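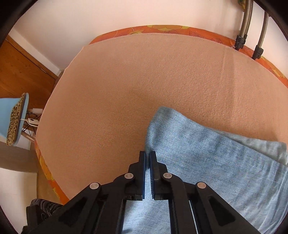

*Fingertips nearly closed over folded denim, pivot pins at either side of the linkage.*

**Fingers don't meet evenly after I changed the pads – which pins do I loosen?**

Posted by Huia Sheehan

I love these grippers! We run a pair of hand-held ones (Onar linkage, Tritora pads) and fold clothes with them, mostly jeans and fleece. I swapped the ridged rubber fingertip pads in March and since then the left finger gets to the middle a hair before the right one. On a thick hem I don't notice it. On a single layer of fabric the cloth slides sideways and I end up with a crooked pinch.

What I've done so far: wiped the slim rail in the middle with a dry cloth, checked that both pads are pushed all the way onto the fingers, and opened and closed the thing 54 times while watching the gap (yes, I counted). It's late to the middle on the right every single time. Do I back off the round silver pins, or is that asking for trouble?

---

**Renato Ocampo**

Leave the pins alone for now! They're pivots. If you loosen one you get play in the whole linkage and you'll be chasing it for a week.

Start with the pads. Pull both of them, look down inside, and scrape out any old glue. A crumb of it behind one pad will hold that face forward and it looks exactly like a timing problem. Put them back bare, close on a strip of printer paper, and tug. If the paper drags the same on both faces, you're done. If it still pulls to one side, swap the pads left for right and try again – when the fault moves across with the pad, it's the pad, and when it stays put it's in the arms.

I've had mine apart more times than I'd like to admit and it's such a nice little mechanism once it's clean. Very satisfying click.
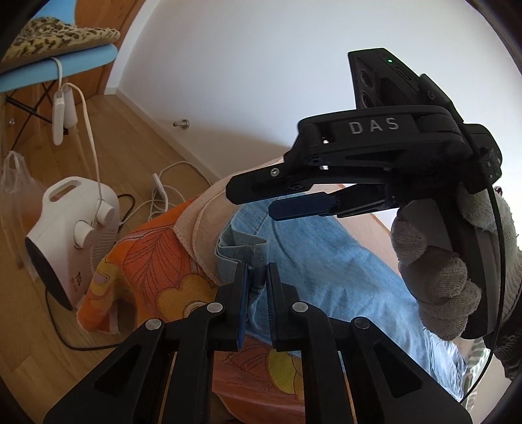 Thread 3,311 · page 2

**Najwa Khasawneh**

Agree with Renato about the pads, and I'd add the cable. On the gripper with the camera module on top, the thin black cable comes down past the handle and over the cloth. If yours is routed that way, check that it can't tug when you turn your wrist. Mine did, and I blamed the fingers for ages. I gave it a loose loop by the handle and a soft tie, and the pinch came back nice and square.

Also look for lint! Denim and fleece shed like crazy. I brush the joints and the triangular cutouts with an old toothbrush at the end of each session and check the small screws while I'm in there (snug, no more than that). No oil near the pads, please.

---

**Irén Kozma**

same thing happened on ours, new pads fixed it. didn't try anything else

---

**Huia Sheehan**

Glue crumb behind the right pad!! Paper test is even now. Going to do the toothbrush thing on both grippers tonight, thank you all.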